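How to tell if a robot could clear your table

Before you pay for a home robot, try this test at your own table. It takes 10 minutes and needs no robot. Start by picking one chore with a clear end, such as "everything loose goes in the box."

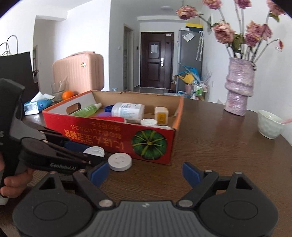 Most arms sold for home use do fine with stiff things that stand up straight. Write down each item and mark it easy, hard or no. A small upright box is easy. A spray bottle lying on its side is harder, and a bottle cap flat on the table is harder still - the fingers have very little edge to grip.

Next, mark anything that must not be moved. Then do the chore with one thumb and one finger of each hand, slowly. Time it. My first try took 180 seconds, with 21 grips.

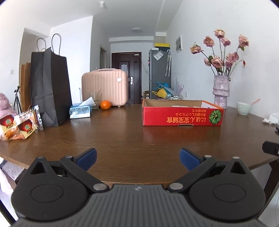
Arlindo Coutinho wrote in to say the grips matter less than the deciding. His Hurkex arm can lift nearly anything he owns, but it still can't tell trash from things he wants to keep.

So add a last column, "who decides?" If your name is in most rows, wait a while before buying.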